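About Besden

Sorting, bins and small household stuff since a rented garage in Ziselness.

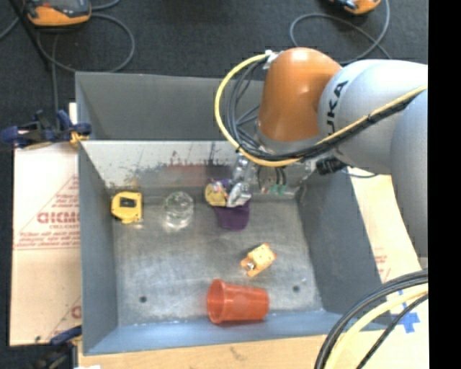
We sort things. That's the short version. Mixed lots come in - cups, tape measures, kitchen bits, toys, the contents of somebody's junk drawer - and they leave here separated, checked and packed for whoever wants them next. Charity shops mostly. Schools, a few theater prop rooms, two moving companies who would rather not throw out what people leave behind.

How it started

Valdemar Overgaard cleared his aunt's house in Quintana one May and ended up with a van full of perfectly good odds and ends. The thrift store wouldn't take it mixed. The dump would. He spent three weeks in the garage with a stack of bread trays instead, and the thrift store asked if he could do theirs too. Then the one across the river asked. The garage filled up, the neighbors got cross about the van, and we moved to the unit on Bisgate where we still are.

There are 21 of us now, a mix of full time and school-hours shifts. Valdemar still does the Quintana pick-ups himself and still won't use the satnav.

What we take

Small household items, clean or nearly clean. Plastic cups and tumblers, clear or colored. Hand tools. Measuring tapes - always a lot of measuring tapes, no idea why, every drawer in the county has got one. Desk stuff. Utensils. Toys without batteries if you can manage it, and with the batteries taken out if you can't.

What we don't take

Knives, medicine, anything that held paint or oil. Mattresses (yes, people ask). Clothes go to the textile bank behind the bus station. Large appliances, sorry, no room. Broken glass comes in more often than it should, so please look through the bottom of the box before you drop it off.

How the sorting goes

First tip is into a metal bin, a few things at a time and spread out. We used to fill bins to the top. It felt faster and it was slower, you lose the little things under the big things and everything gets scratched. Spread out you can see what you've got.

From there it's one item at a time. Cups with cups, tools with tools. Anything with a crack or a missing part goes to the side shelf, and somebody decides at the end of the shift. Tapes get pulled all the way out and let back in, if it sticks it goes for parts. Cups get held up to the light, washed, and stacked by size. Clear ones go seperately from the colored ones because the schools like to order them that way for paint water.

Then boxes. Each one gets a paper label, handwritten, with what's in it and the weight. We tried printed labels for a bit. The printer is in a cupboard.

Cardboard we reuse until it gives up - boxes, dividers, padding under the bins so they don't get knocked about or mark the stands. If you've got flat clean cardboard we'll have that too.

Some numbers

More than 240 boxes out the door in a normal month. May is bigger, everybody moves house in May. 70 regular drop-off households on the Ziselness round and the list is open again, just ask for a slip at the counter.

Coming to see us

Bisgate unit, the green door past the tile place. Drop-off from 8 in the morning, side entrance, ring the bell and give it a minute, it's loud in the back. Parking out front is shared with the tile people so please don't block there ramp.

School groups are welcome, small ones, mornings are best. They get a tray each and a mixed lot to sort and they are usualy better at it than we are. Closed shoes please. Snacks stay in the front room.

Working here

We hire a couple of times a year. No experience needed, you do need to be ok with standing, and with noise. Paid training for the first 2 weeks, on the cups to begin with, everybody starts on cups. Lunch is at noon and the soup is Valdemar's, take it or leave it.

If you want a lot collected, or want to buy a box, come to the counter or leave a note in the mailbox with a phone number we can read. We call back the same day if we can, next day if the van's out.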